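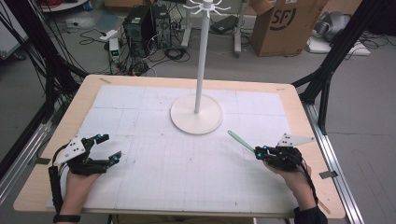
4. Written Comment and the Order of Business

4.1 Source material

The analysis in this section draws on the minutes of 198 regular council meetings held in three municipalities: Zenness, Skjelbred, and Prirnimeo. Special meetings and closed sessions were left out. In each municipality the clerk's office supplied the approved minutes together with the published agenda and any written comment received before the meeting. Where the minutes and the agenda disagreed on the order in which items were heard, the minutes were followed.

All three councils allow residents to comment in writing. They differ in when that comment reaches the members. In Zenness, letters are placed in the agenda packet and sent out with it. In Skjelbred, the clerk reads a short notice of each letter aloud, and the full text is available at the desk. In Prirnimeo, letters are limited to 200 words and are attached to the minutes after the meeting, unless a member asks for them sooner.

4.2 Movement of agenda items

An item was coded as moved if the council took it up earlier or later than its printed place, and as held over if it was put off to another meeting. Items moved only to suit the schedule of an outside speaker were coded separately and are not considered further.

Held-over items were most often land use matters and fee schedules. Written comment on these items was usually opposed to the proposal, but the minutes seldom give opposition as the ground for delay. The stated grounds are more often procedural: a missing staff report, an unclear notice, or the absence of the member who represents the area concerned. Kinsella's earlier coding scheme treated these grounds as a single group. They are kept apart in this study, and the missing staff report is by far the most common of them.

The Zenness council held over fewer items than the other two. Its members had the letters in hand when the agenda was adopted, and several items were withdrawn by staff at that point. A withdrawn item does not appear in the minutes as a delay, and the Zenness figures should be read with this in mind.

4.3 Change of rule in Prirnimeo

On March 11, 2022, the Prirnimeo council adopted a rule under which an item drawing 10 or more letters must be heard before the consent agenda. Kieran Kinsella, who coded the Prirnimeo minutes, recorded each use of the rule and the time at which the item was called. The rule was used mainly for parking and street closures. It was suspended by vote in November, when the budget hearing filled the first part of the evening, and it was restored at the following regular meeting.

Meetings at which the rule applied did not always run longer. The consent agenda was reached later, but fewer items were pulled from it for separate discussion. The present data do not show whether members were less willing to pull items at a late hour or had fewer questions about them.

Figure 1. White stand with curved hooks on a table covered with grid paper.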